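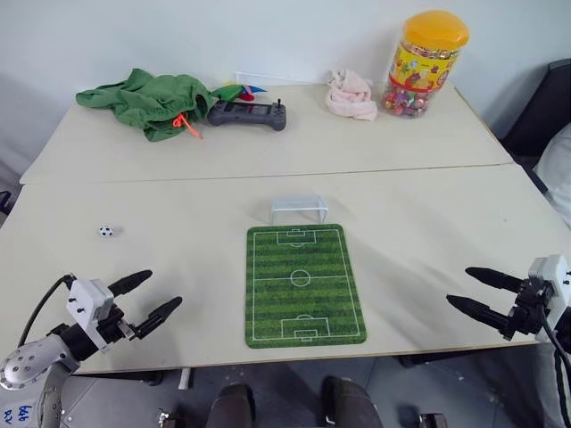 Testing a two-arm robot on a tidying task

Clearing a games table is a fair test of whether a machine can do household chores yet. The objects are small, light and unlike one another. The method below is the one used at Praklow; allow one afternoon.

1. Set the task
Write down the end state before switching anything on. For the football set: ball in the bag, goal lifted off and laid flat, mat rolled. Leave the other clutter on the table. A robot that only works on a bare surface is of little use in a home.

2. Start with the ball
The ball is the size of a die and rolls at the slightest touch. Open the fingers only a little wider than the ball, come down vertically and close at low speed. A sideways approach tends to push it away.

3. Move the goal
Grip one post near the base. Thin, pale bars are hard for depth cameras to pick up – if the position estimate jumps between readings, stop and teach the grasp point by hand.

4. Roll the mat
Use both arms. One holds the near edge, the other lifts and turns. Expect most failures at this step.

5. Bag the ball
Hold the mouth of the cloth bag open with the left gripper and release with the right. Do not attempt the drawstring until the drop is reliable.

6. Score the run
Record each step as pass, assisted or fail. Jacinto Varela's last series at Praklow ran to 17 attempts. The ball was picked up in most of them; the full task was completed unaided in 5.

Repeat with the ball in a new place each time. Results from a single fixed layout should not be quoted.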